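On 9 Feb 2022 the Seta list wrote:
> Do we really need a keep-clear rule for the laundry cell?

Yes please! I'd put it in the Clellow checklist, item 4, before arms are enabled.

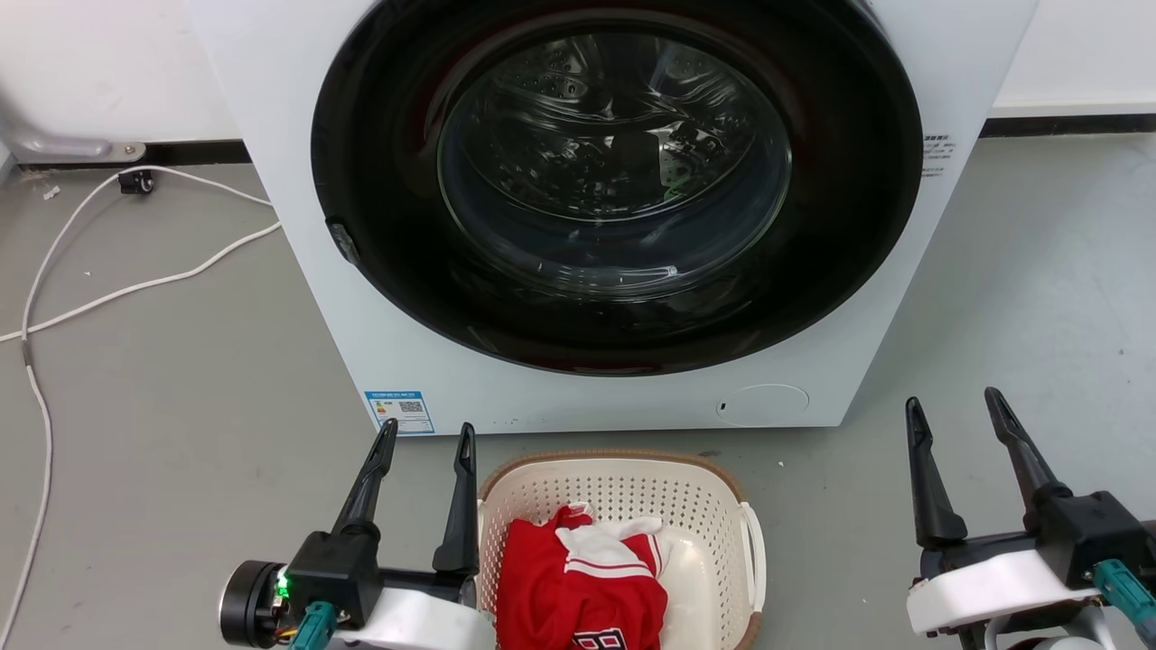

Cables are my big worry - tape them down or route them behind the machine. A long white one lying in a loop on the floor beside the washer is just what the rule should catch. Basket square to the door, too.

I'd also want tags on arm cables written up the same way every time.

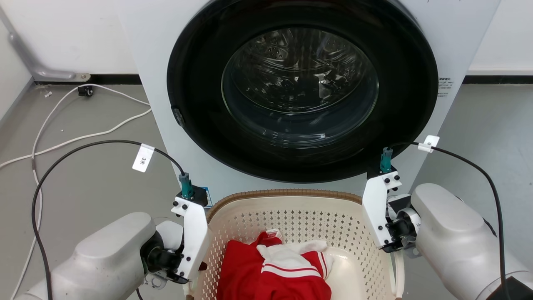 Proposed wording

"Floor clear of loose cable before enable." Thoughts?

11 comments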